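Please Stop Dimming My Living Room

I have been putting off writing this for a while, mostly because I know how it makes me sound. I like new televisions. I have liked every new television I ever brought home, and I still get a silly thrill out of peeling the plastic film off the bezel. So please take what follows as a complaint from a friend of the industry, one who has spent real money in its stores and will almost certainly spend more.

My complaint is with automatic brightness. Somewhere in the last few years the companies that make our sets decided they knew better than we did how bright a picture should be at any given moment, and they put a little sensor in the bottom edge of the thing to enforce their opinion. A cloud goes over the house and the movie gets darker. My wife switches on the lamp by the couch and it gets brighter again, slowly, like somebody creeping up on you. If you never noticed it before, I'm sorry, because you are going to notice it tonight.

The set in our house is a Prerkevel, a 2,000 dollar one, bought in March after a long winter of reading reviews and measuring the wall. It is a lovely piece of equipment. In the store in Darnlow, where they run that looping footage of parrots and sliced fruit, it made everything near it look like it needed a good wash. At home it made the first episode of our favorite detective show look like it had been filmed inside a boot. I went through the menus and found a setting for ambient light, which I turned off, and then a second one under power saving, which I also turned off, and then a third thing called Picture Comfort, which had quietly turned itself on while I was dealing with the other two.

I called the support line. I had a very pleasant conversation with a young man who walked me through seven screens of menus with the patience of a saint, and at the end of it he told me that a certain amount of dimming can't be switched off at all, as it's there to protect the panel and to meet the energy label. Well, all right. I'm in favor of protecting the panel, and I pay the electric bill, so I have nothing against the label either. But if a set has to be dim in order to earn its sticker, then I think the dim picture is the one that should be on display with the parrots.

What bothers me most is the loss of a plain old control. My father had a television with a brightness knob on the front, and when he wanted it brighter he got up and turned the knob (or sent one of us kids to do it, which was more usual). It stayed where he put it until somebody's elbow got involved. There's a kind of respect in a knob. 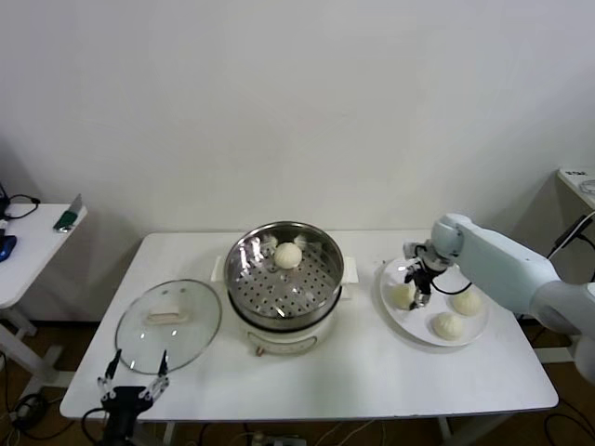

Magdy Cherkaoui wrote in after I grumbled about this in an earlier column, to say that I had it backward and that the sensor was the best thing on the set. Most people, according to the letter, never open the menu once, and they watch at noon and at midnight on whatever the thing came with, so a television that adjusts itself saves a great many eyes. The letter went on to suggest, kindly enough, that I try sitting a bit farther back.

I did try sitting farther back, for what it's worth, and I now have a very good view of the dog. But I take the point about the menus. I've visited enough relatives at the holidays to know that people will live for years with the soap opera effect and the wrong picture shape and never say a word. My sister-in-law had hers in store mode, with a banner sliding across the bottom of every ballgame, and told me she thought it was part of the broadcast. For her, a set that looks after itself is a blessing, and I wouldn't take it away.

So keep the sensor, and leave it on when the set comes out of the box. All I'm asking for is one switch, on the first page, in words a person would use. Automatic brightness, on or off. If there's a floor or a ceiling it can't go past, say so on the same page. Plelton used to do something close to this on their older sets, and the picture on mine never wandered, right up until we gave it to our son for his apartment.

In the meantime I've found two things that help. One is to put a small lamp behind the set and leave it on all evening, which keeps the sensor from getting ideas. The other is the picture setting meant for movies, which looks a little yellow at first and then, after a couple of nights, doesn't. If you've got a Prerkevel and you know where they've hidden the rest of it, my address is at the bottom of the page, and I read everything that comes in.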